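Nine Nights in Kavdale Without a Car

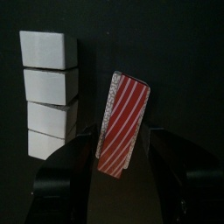

Four white blocks in a stack, with a striped one next to them.

We got back from Kavdale in June and a few people have asked how we managed without renting a car. It was easier than I expected, with a couple of things I would change.

The rental quote was 777 for the stay, before gas and before the parking fee at the apartment. I kept putting off booking it, and then one evening I sat down with the bus map and saw that nearly everything on our list was on one of two lines. We canceled the idea of a car that night.

The pass we bought is sold by Osis, the company that runs the buses and the small ferry. It cost 149 for the two of us and covered the whole trip. You can buy it at the airport counter, but the line was long when we landed, so I would order it ahead and pick it up at the machine by the exit. The machine wants the confirmation number, not the card you paid with.

We stayed near Lamrani Square. It is not the prettiest part of town, but both bus lines stop there and there is a grocery store open until 10 p.m. The apartment was on the third floor with no elevator. Pack light if you book anything in those older buildings.

The day trip to Fuvau was the best part. The bus takes an hour and a half and climbs most of the way — sit on the right going up if you want the view. There is a footpath from the last stop to the lookout, 974 steps according to the sign at the bottom. We stopped a lot. Bring water, as the kiosk at the top was closed when we got there at 2 p.m.

The last bus down leaves at 5:40. We cut it close and had to skip the little museum, so I would take the first bus up next time instead of the second.

The one place I missed having a car was the beach on the north side. The bus only goes as far as the campground and the rest is a walk along the road with no shoulder. We did it once and took a cab back.

We had set aside 1000 for getting around and eating out, and we came home with a little of it left. Most of it went to dinners. I still need to sort through my notes on where we ate, and I will put those in a separate post.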